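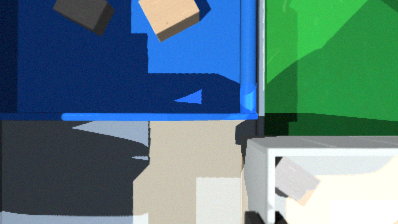
Two blocks inside a blue bin, in a computer rendering.

The Last Good Drawer

Every house has one drawer where things go to be forgotten, and in ours it is the second one down, left of the stove. I have moved four times and the drawer has come with me each time, in spirit and mostly in contents. It holds takeout menus, a tape measure that no longer retracts, birthday candles in a state of partial use, and a key. The key opens nothing I own. I have tried it in every lock I have ever lived behind, and I will go on keeping it until I die, at which point somebody will have to decide what to do about it.

I had been asked to write about tidiness. The request came at a bad moment, with the drawer jammed shut on a potato masher, and I took it as a comment.

The home storage business is in rude health. Walk into any large store in January and the front aisles are given over to containers, stacked to the height of a tall child, all of them empty and all of them looking smug about it. The idea is that you buy boxes to put your things in, and then you own both the things and the boxes. I came home from one such trip with 12 matching bins and no idea where to keep them. They spent the winter in the bathtub. We showered around them.

I blame the catalogs. The one I know best is from Flekiretti, which makes drawer dividers and prints 151 pages of them twice a year on paper so thick it needs a divider of its own. In the Flekiretti world a kitchen drawer contains five spoons, a whisk and a lemon. I don't know who keeps a lemon in a drawer. I do know that I have studied that spread late at night with the kind of attention other people give to vacation homes, and that I own a lemon drawer in my mind which is better kept than any room in my house.

It was the catalog that sent me to Filtstead.

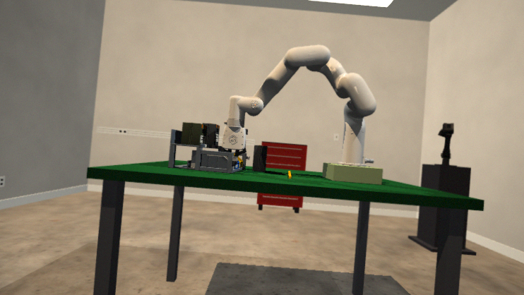 FILTSTEAD, December

The town sits in a fold of low hills and is known, to the extent that it's known, for its annual swap. Once a year people here carry the contents of their closets to the old roller rink, lay them out on long tables, and take home the contents of other people's closets. It's free. You get a paper wristband, and a cup of cider that tastes strongly of the paper cup.

I had brought one box, and I was proud of it. In the box were a fondue set, a pair of bookends shaped like ducks, and several chargers for phones that are now probably in the sea. I had not brought the key. I'd had it in my hand on the way out the door and then I'd put it back, telling myself that no one would want it, and feeling a little sick at the thought that someone might.

By nine in the morning the line went past the snack bar. The veterans were easy to spot. They wore vests with pockets and had brought their own bags, and they moved through the first three tables without looking down, on the theory that the good stuff is always near the restrooms. I followed a vest to the restrooms. There was a bread machine there, an Erereo, in its original carton with the booklet still sealed, and two people were being very polite to each other about it.

Bread machines are the chief currency of the Filtstead swap. I was told by a woman in line that the same one had been through her house twice. She'd recognized it the second time by a scratch on the lid, and had taken it home anyway, the way you would a cat. I asked whether she had made any bread. She looked at me with pity.

What I learned, watching all this with my terrible cider, is that hardly anyone gets rid of anything. We pass it along. The fondue set leaves my cabinet and goes into yours, where it will sit for six years behind the good platter, and in the meantime we both feel lighter. I felt lighter for a good 20 minutes. Then I saw a lamp.

It was a Zepeda, the kind with the pleated shade and the heavy foot, and my grandmother had one by her phone. She used to turn it on to take calls, even at noon. This one had a plug that would have alarmed an electrician. I carried it around the rink under one arm while I finished looking, and by the time I got to the exit I was also carrying a colander, two jigsaw puzzles and my own ducks, which had gone untaken all morning and had begun to look hurt.

The drive home is 167 miles. There's plenty of time on a drive like that to think about what you have in the back seat, and I did, and I came up with a system. The colander would replace our colander, which would go to the basement. The puzzles would go where puzzles go. The lamp would be rewired, by someone, at some stage. I felt pretty good about the system until about the halfway point, where I stopped for gas and bought a small flashlight shaped like a fish.

Advice is expected at this point in a piece like this, so I'll give what I have. Don't buy the bins first. If you have to buy the bins, buy fewer than you think, and measure the shelf with a tape measure that works. Do one drawer at a time and don't start with that one. The books on the subject say to pick up each object and ask it how you feel, and I've tried this, and how I feel is that I might need it.

The bins are out of the bathtub now. One holds scarves, another holds the cords that came out of the first one, and the rest are nested in the hall closet where the vacuum used to be. The vacuum is in the bedroom. It's fine there. You get used to walking around it, and in the dark it's a comfort to know something's in the corner and what it is.

As for the drawer, I got it open in the end with a butter knife and some language. I took everything out and put it on the counter, wiped down the inside, and stood looking at the bare wood for a while. It was lovely. It could have held a lemon. Then it was time to make dinner and I needed the counter, so I put it all back, with the fish on top.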